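How a Robot Learns to Push Blocks

A robot arm is a machine that can bend, turn and reach, a little like your own arm. Some robot arms pick things up with fingers. Others have one plain rod at the end, and they move things by pushing them.

At the Phromma after-school robot club, students are working on a pushing project called Tristico. The club has 9 members. The job sounds easy: tell the robot to slide a block to a new spot on a board.

Try it yourself first. Put a toy block on a table and push it with the tip of a pencil. If you push right at the middle, the block goes straight. If you push near a corner, it spins. A robot has the same trouble, so it has to push a little, look, and push again.

How does it know where to push? A computer needs examples. The students steer the arm by hand controls while the computer saves every move. One saved try is called a demonstration. The club made 37 of them in December, and then many more.

Shape matters too. A cylinder standing on its end has no corners, so the rod can slip around its side. A cube has flat sides that are easier to push. A star has points and dips, and the rod can get stuck in a dip. Sometimes that helps.

The club's blocks are wooden, and each one has a bright color. Color helps the computer tell one block from another. When a student types "push the red cylinder to the green star," the computer has to find both of them before the arm moves.

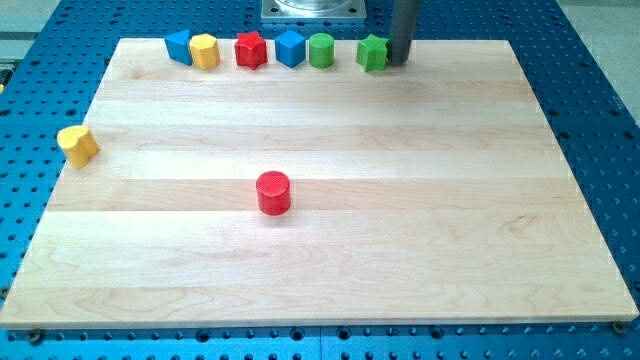 Kidus Mersha says the star was the hardest block for him to steer, and that he needed some 5 tries before it went where he wanted. He likes the cube best.

Words to know

Cylinder: a shape like a soup can.
Prism: a solid shape with two matching ends and flat sides.
Demonstration: showing how something is done.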